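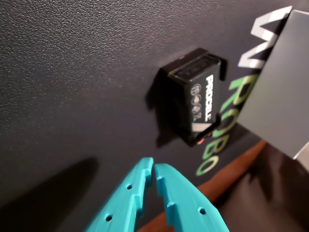 Old 9-volts pile up in my house faster than any other battery, and I used to toss them loose into the kitchen drawer with the rubber bands and the takeout menus. Please don't do that! A 9-volt has both of its terminals on the same end, so one stray paper clip can bridge the two and get hot enough to start a fire. These days every one of them gets laid out by itself on a dark mat before I do anything else to it, like the black Procell up there, on its side with nothing metal lying against it. Then I check it, tape it or put it back to work, and move on to the next one.

The whole routine takes me a couple of minutes per battery. I do it twice a year, once in January when the holiday stuff is packed away and once whenever the smoke alarm in the hall starts chirping (always at night, of course).

What you need

A cheap multimeter. Mine is a Dristeck I got on sale and it's fine.
Electrical tape, or clear packing tape if that's what you have.
A marker that writes on tape.
A dry cotton swab or a pencil eraser.
A plastic box with a lid. I use a Tudo snack box with dividers.
A mat or a folded towel to work on. Cloth, rubber, cardboard, whatever, as long as it isn't metal.

Step 1: Get them all in one spot

Go around the house with a bowl. A plastic one! Look in the guitar tuner, the old clock radio, the stud finder, the toy bin and that one coat pocket. Leave the smoke alarms for last so you aren't walking around with all of them out at the same time.

If a battery is swollen, leaking or crusty, don't test it. Put on gloves, drop it in its own zip bag and set it aside for the recycling run.

Step 2: Clean the contacts

Wipe both terminals with the swab. If they look dull, a few rubs with the eraser will bring them back. I skipped this for years and threw out batteries that were perfectly good, just grubby.

Step 3: Test

Set the meter to DC volts, on the 20 range if yours has ranges. Red probe goes on the smaller round terminal, black probe on the bigger one with the crown shape. If you get them backward you'll see a minus sign and no harm done.

My own cutoffs, which I wrote on masking tape and stuck inside the lid of the box:

Over 9 volts: good, goes back in the box for the important stuff.
Between 8 and 9: okay for toys, the tuner and the stud finder.
Under 8: done, tape it.

A plain meter reading is a bit flattering because the battery isn't doing any work while you test it. So I never put a used one in a smoke alarm, whatever the number says. Alarms get a fresh battery out of the package, full stop.

Step 4: Tape the ends

Cut a piece of tape long enough to cover both terminals and fold down the sides a little. Press it on firmly. I do this to the good ones too, unless they still have the plastic cap they came with. Write the reading and the month on the tape while you're at it. A "?" is not a reading, and I say this as a person who has found a lot of question marks in her own handwriting.

Step 5: Box the keepers

One battery per compartment, terminal end up, so you can see the tape and the writing. The box lives on the hall closet shelf, where it's cool and dry. I tried the fridge for a while on my aunt's advice and all I got was damp tape.

Step 6: Take the dead ones in

The rules for alkaline batteries are different depending on where you live, so check with your town first. I take mine to the bin at the Requena hardware store on the way to the dentist. They want the terminals taped as well, so you're already set.

A few odds and ends

If you buy in bulk, put the oldest package in front. I know, I know, but I had a pack of Brutton 9-volts expire behind a newer one and I'm still a little sore over it.

Rechargeable 9-volts read differently from the regular kind, so my cutoffs won't work for those — go by the sheet that came with the charger.

And if your alarm has a sealed battery you can't change, look for the replacement date on the back of the unit and write it on your calendar.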